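Teaching Two Arms to Plug In a Connector
Final project report, Robotics Studio
Abimbola Uzor (with Yakubu Omoregie and Nkechi Ojo)
April 26, 2020

So the short version is that we spent most of a semester getting two robot arms to plug a small connector into a circuit board, and we did it by driving the arms ourselves, over and over, and letting a program learn from the recordings. The long version is the rest of this report, and I've tried to keep in the parts that went badly because I think they're more useful to whoever gets this project next!

Back in December the three of us couldn't agree on a task. Yakubu wanted folding, Nkechi wanted anything with wires, and I wanted something we could finish. Wires won. Our advisor, Morenike Sani, pointed out that plugging things in is a pretty annoying job for a regular programmed robot. The plug is small, the cable pulls on it, and the board can slide when you push. If you write the motion out as fixed positions you have to write a new one every time the cable lies differently, and a cable never lies the same way twice (I can now confirm this personally).

Showing the robot what to do seemed like a better bet. There are two usual ways to do that. You can grab the arm and move it by hand with the motors gone soft, or you can sit off to the side and drive it remotely. We tried the first one for a week. It's a nice feeling, like leading somebody in a dance, but moving two arms at once takes two people, and your hands and sleeves end up in every single camera view. The program then learns that a sleeve is an important part of plugging in a connector. We switched to remote driving after that and never went back.

The remote setup is called Prakstead, which is the name Aminu Isah gave it when he put it together the year before us. You hold one handle in each hand, and each handle moves one arm. Squeeze the trigger and the gripper closes. The recorder is a separate program called Ranik. It saves the arm positions and the camera pictures together, so that later you can line up what the robot saw with what the driver did. We used the wrist cameras for the close work and a fixed camera for the big picture of where both arms were.

One run goes like this. The board sits in its gray frame on top of a plastic storage box, with the wires left however they happen to fall. The driver starts the recording, brings the arms in, and gets on with the connector while the other arm helps keep the board where it is. Then you back off, stop the recording, and say "keep" or "toss" out loud so your partner can write it in the notebook.
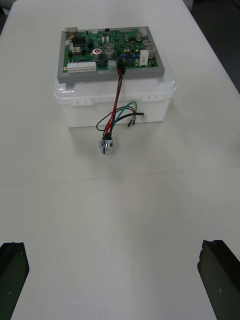
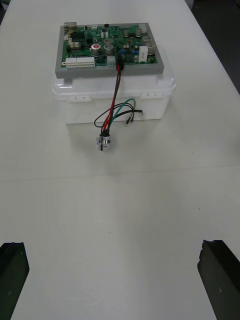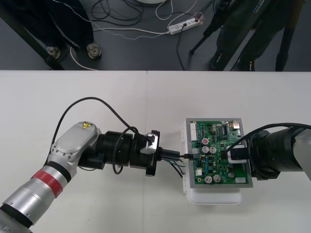
The box was Nkechi's idea. With the board flat on the table, the fingers had to come in so low that they kept scraping, and the arms would stop themselves with a safety error. Raising everything up gave us room underneath and let the wires hang down in front where the driver could find them. The downside is that a lid is slippery, so you really do need the second arm for holding. I was grumpy about that at first, but it made for a more interesting project.

Learning to drive was a lot harder than I expected. On my first afternoon I kept 7 runs and tossed 8, and most of the ones I kept were ugly. The thing that trips everybody up is depth. You can see perfectly well that the plug is in line with the socket from the left and right, and then you push and find you're way too high. Yakubu got good at it before the rest of us. His trick was to come in slowly, stop completely just before touching, look at the other camera, and only then push. I thought the stopping would be wasted time, but it changed the results quite a bit and I'll get to that.

We ended up with over 200 kept runs. We trained on them in two rounds. The first round used everything, from all three drivers, and the robot it gave us was kind of a mess. It would reach toward the board confidently, then hover and shiver next to the socket as if it couldn't make up its mind. Watching our recordings side by side, we could see why. I came at the socket from above, Nkechi came at it flat, and Yakubu did his pause. The program had been shown three different ways and was trying to do a bit of each.

For the second round we wrote down one way to do it and made everyone follow it. Flat approach, pause, push, let go, back straight out. We threw away my early runs (no hard feelings) and recorded new ones to replace them. That version got the plug seated in 68 percent of our test tries. The first version hadn't gotten past a third. The misses were mostly the same miss, where the plug goes in a little crooked, catches on one corner, and the arm lets go anyway because that's what comes next in the demonstrations.

That last part bugs me. In our kept runs we almost never had a crooked plug, because if it went in crooked we tossed the run. So the robot had no clue what to do about one. If I were starting over, I'd keep those runs whenever the driver managed to fix the mistake, and I'd even start some of them crooked on purpose. Morenike had suggested this to us early on and we didn't listen – sorry, Morenike.

A few practical things for the next group. Label your runs the same day, while you can still remember them. Swap drivers before your hands get tired, because tired driving looks fine live and awful on playback. Check that both wrist cameras are recording before every session, since Ranik will happily save a run with one of them missing and not say a word. And tie up the cables going to the arms with some slack in them, or you'll get a tug at the far end of the reach that shows up as a weird little wobble in the data.

The recordings and the notebook scans are in the shared Prakstead folder, sorted by driver and then by round. Aminu has the handles and knows which trigger sticks.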